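# Collecting Printed Ephemera – Handout for Session 4

Tutor: Hanyu Wei

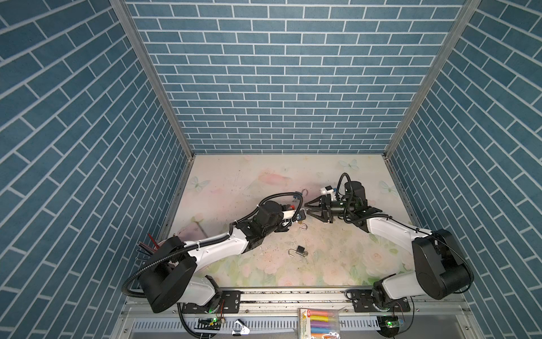

*Fig. 1. Two robot arms over a floral mat, with printed brick pattern on the walls.*

## 1. Scope of the session

This session deals with advertising blotters and trade cards issued between the two world wars. Calendars and magazine covers were covered in April and will be mentioned only for comparison. Students are expected to have read the introductory chapter of the course reader before attending.

An advertising blotter is a strip of absorbent paper faced with a smoother printed sheet. Banks, coal merchants and stationers gave them away in large numbers. The printed face carried a picture, the name of the business and, in many cases, a small calendar for the month. Most were used until the back was covered in ink and then thrown away, so unused copies command a clear premium.

## 2. Stock designs and overprinting

Few small businesses commissioned their own artwork. A printer bought the right to reproduce a painting, ran off a large quantity with a blank panel, and added each customer's name later in a second printing. The same picture may therefore be found under dozens of names.

The study collection holds 644 blotters from the Skormont printing works. Of these, 175 still have a blank panel and are thought to be salesmen's samples. When examining a sample, students should look for:

- a stock number, usually in the lower margin or on the back
- punch holes or traces of glue from a sample book
- a difference in ink between the picture and the overprint
- slight misalignment of the name panel

A stock number identifies the design and does not give the date of issue. Skormont kept popular designs in its list for many years, and the later printings are noticeably paler in the reds.

## 3. Signatures and attribution

A printed signature is good evidence of authorship, although it was sometimes trimmed away when a design was cut down to fit a smaller format. The Pesonen series of garden subjects is the usual case: the calendar versions are signed and the blotters are not. Unsigned pieces should be catalogued as "after" the artist unless a signed version has been compared directly.

## 4. Condition and storage

Record creases, foxing, ink marks and losses separately – a general grade such as "good" is not sufficient for coursework. Blotters should be kept flat in polyester sleeves, away from daylight, and should never be mounted with adhesive tape.

## 5. Written work

Choose one design from the Vuvulier folder and prepare a catalogue entry of one page. Give the title, dimensions, printing process, stock number and condition. Entries are to be handed in at the start of the next session.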